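Every spring the same advice comes around, and every spring I feel my jaw tighten. Buy some clear tubs. Sort your things by type. Label the tubs. Your life will follow.

I have read the latest of these guides, a handsome thing from a storage company called Skudance, and it tells me that 17 tubs is a sensible start for a family home. Seventeen! A sensible start for whom? I live in a two-bedroom unit in Kustham and I would need to move out to make room for my own organisation.

My objection isn't to tidiness. My mother kept her buttons in a biscuit tin and her screws in a jam jar, and she could lay her hand on any of them in the dark. What I doubt is the claim that the container does the work. A neighbour of mine spent 54 dollars on drawer dividers in May. The drawer now holds dividers, and the batteries have gone to live on top of the fridge.
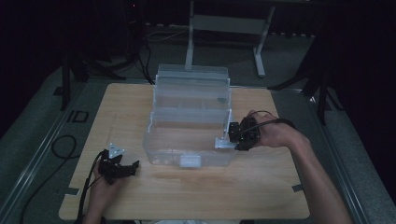

Michalis Chatzigeorgiou
Opinion
Oct 20, 2020

See-through plastic is the favourite of the tidying trade, and I can grasp the appeal. You can look in from the side and know what you own. But a shelf of clear boxes also means looking at your spare fuses and old phone chargers all day long, which I had been happily avoiding with a cupboard door.

Then there is the matter of what goes in them. The guide suggests a tub for "memories" and a tub for "projects". I tried this. My projects tub now contains half a kite, a tap washer and a library card from Drandness, where I haven't lived for years. A month ago all of this was in a shoebox, and the shoebox was free.

The people who sell storage would like us to believe we have a storage problem. Most of us have a buying problem, and I can't see how it gets fixed with a trip to the shops. Mrs Tsolakis at the op shop on our main street tells me she is given more empty organisers than she can sell. They come in clean, often with the price sticker still on.

I'm told it is different if you do it properly. It may be. I have a cousin who labels everything, down to the box of spare labels, and she does find her scissors faster than I find mine. She also gives up a good part of every holiday to re-sorting the lot, and I have never seen that time counted in a brochure.

So I will be sitting this spring out. The jam jars are staying where they are, and if anyone would like a shallow tub with a lid that nearly fits, there's one on my front step.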